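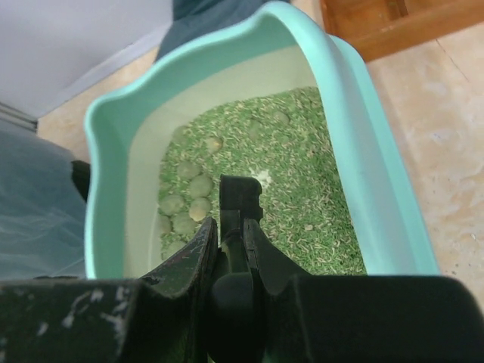

A mint-green litter box on a tile floor.

I've been poking around in old fuel ledgers for longer than I'd like to admit, so you can imagine how I felt when Fabian Gasser called me in June to say he'd found the order book of the Werley Ice House! It was in a crate of sheet music, of all places, and it's now at the Bemitz town library where anyone can leaf through it.

The book covers one very warm winter, when the pond barely froze and the cutters brought in 560 tons against the 700 they'd promised. You can watch the clerk start to sweat (sorry) as the pages go by. Hotels get cut back first, then the butcher, and by spring the creamery on Filip Street is paying 21 cents for a block that had cost 7 the year before. One customer, a Mrs. Jistine, has "no more credit" written next to her name and underlined twice. I would love to know what she said about that.

The library has the book out on the reading table upstairs until closing at 7 each evening. Ask at the desk for the cotton gloves, and bring your glasses, the handwriting gets pretty small toward the back.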